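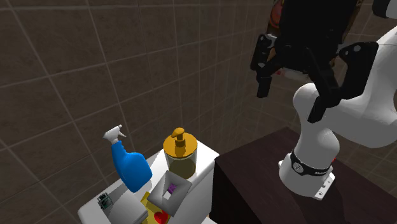

The second reporting period of the Sallalen project went into one question: does a policy trained only on rendered rooms improve when the small items in each room are rearranged between episodes? The work was led by Efraín Grajales, with Katherine Condori running the evaluations. We chose the bathroom for this report as it is the hardest of our rooms. The arm is mounted on the cabinet beside the toilet, and the spray bottle, soap dispenser and tray all share the tank lid, so there is little clearance for the fingers.

**Method.** We generated 2000 training episodes in Dallik, our simulation package. Item positions, colours and lighting were varied. The baseline used the same number of episodes with a fixed layout.
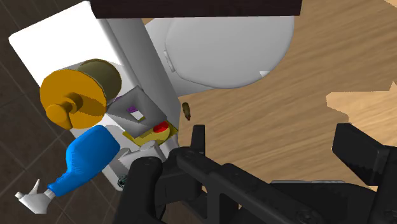

*Figure 2. View past the gripper fingers, with the spray bottle at left.*

**Results.** Each policy was tested on 804 unseen layouts. The varied-layout policy completed the task in 480 of them. The baseline did noticeably worse, mostly on layouts where items stood close together. Most remaining failures are in the approach – the fingers come in too low and touch a neighbouring item.

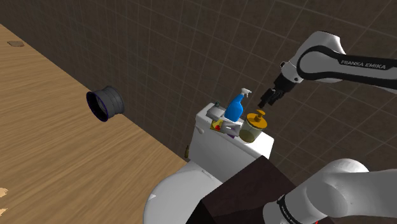 *Figure 3. Gripper just above the pump of the soap dispenser.*

**Next period.** Huamán will supply further room models in October. We plan to add a clearance term to the approach planner and repeat the evaluation. No change to the budget is requested.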